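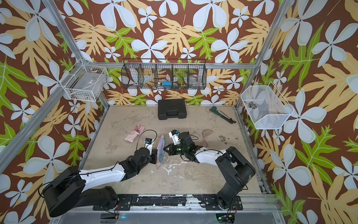 Kaimal recipe notes, read me first

Hi! I'm Shiela Baluyot and these are my grandmother's recipe cards, typed up as plain text so my cousins will quit calling me for the noodle one. There are 71 recipes in the folder, one file each. I started in October and the last batch went in on January 2, 2020.

File names are the dish, then the town she learned it in (so soup-bumine.txt is the Bumine soup). I kept her spelling, even where she spelled garlic 3 different ways on one card. 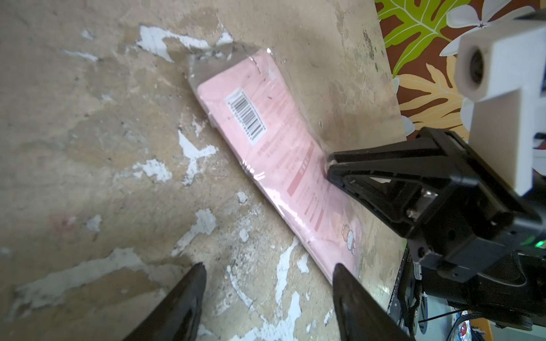
Amounts are the messy part. She measured in coffee cups, and I've put grams in brackets wherever I cooked the thing myself – that's 40 of them so far. No brackets means I haven't tried it yet, so taste as you go.

Oven temperatures are Fahrenheit. The dessert cards from Trikus had none at all, so I guessed 350 and wrote "guess" next to it.

Copy whatever you like. If you find a typo, email me and please tell me the file name!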